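Ballimness hospitality firms to receive training support

Small accommodation and food businesses in Ballimness are to be offered grants towards staff training under a scheme approved by the district council on 5th October.

The scheme, which will be run by the council's visitor economy office, is open to guest houses, cafés, campsites and tour operators with no more than 35 employees. Successful applicants will be able to claim back part of the cost of courses in food safety, customer care, first aid and bookkeeping. Up to 100 places will be funded in the first year.

Tamsin Yazzie, head of the visitor economy office, said that many local employers had found it hard to keep trained staff from one season to the next.

"Owners told us in June that they were losing good people to larger towns, and that they could not afford to train replacements every spring," she said. "The grants will help them to plan over a longer period."

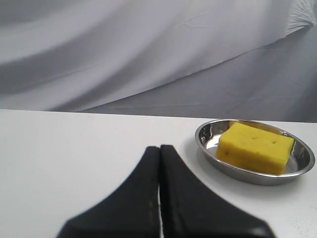 A black two-finger gripper over a white tabletop.

Priority will be given to businesses that stay open through the winter. The council has also set aside 25 places for firms on the Lodeleck side of the estuary, where visitor numbers have been slower to recover following the closure of the passenger ferry.

The Ballimness Guest House Association welcomed the decision but asked for the application form to be made shorter. Its chairman, Andor Somogyi, said that most of his members ran their businesses as couples or families and had little time for paperwork during the season.

"We would also like courses to be held locally wherever possible," he said. "A day's training in the city means a day with the doors shut."

The council has confirmed that two of the courses will be taught in Ballimness and that travel costs may be included in claims for the others. Applications will be assessed monthly, and applicants will receive a written decision. Businesses that received training support from the council under the previous scheme may apply again, provided that the earlier claim has been closed.

Guidance notes and application forms are available from the visitor economy office and from the public library in Lodeleck.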